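Ticket: Visis scheduling, Govdale clinic
Subject: Appointment reminders going out twice, or not at all
Status: Open, waiting on reply
Priority: Normal

Opened Saturday, 8:40 a.m.

Good morning, and thank you in advance to whoever picks this one up. You folks were so patient with us over the printer labels that I feel a little bad coming back so soon!

We run Visis for scheduling at the Govdale clinic, with the text reminders going out through Nseir. Since we moved to the new version in November, some patients have been getting the same reminder two times in a row, and others get nothing. The ones who get nothing are the bigger worry, as you can imagine. A missed pre-op visit means the whole day has to be shuffled, and the front desk spends the morning on the phone (very nicely, but still).

What I've tried so far:

Signed out and back in on both front desk computers. No change.

Turned reminders off for one test patient, saved, and turned them back on. That patient then got one message, the way it should be, but the next day it was two again.

Looked at the outgoing list under Messages. It shows 290 reminders for the week, and the duplicates carry the same appointment number but different send times, 20 minutes apart.

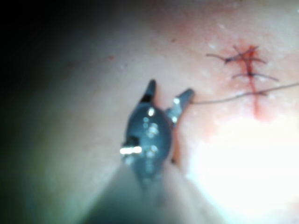
Checked our message allowance too, in case we were bumping into a ceiling. The plan gives us 1,000 a month and we were well under it when I looked, so I don't think that's the trouble.

I also wondered about the Fatstead office, which shares our account. They're an hour behind us, and their reminders are set up on their own template. If the system is reading both templates for the same appointment, that might explain the doubles, though I can't see how it would explain the missing ones. I'm only guessing here, so please feel free to tell me I'm barking up the wrong tree.

Added Saturday, 11:15 a.m.

A bit more for you. I went through the patients who got nothing, and every one I checked had been booked at the front desk and then moved to another day. The ones who kept their first appointment all got a message. I moved my test patient to try it out, and sure enough the reminder dropped off the outgoing list and never came back, even after I refreshed and made myself a cup of tea.

For now we're calling the moved patients by hand and leaving the duplicates alone. Please don't switch reminders off for the whole account while you look, as Fatstead has a full book next week.

I'm at the desk until 2 today and happy to share my screen. After that, a reply on this ticket is best, and I'll see it first thing when we're open again. Thank you so much for your help!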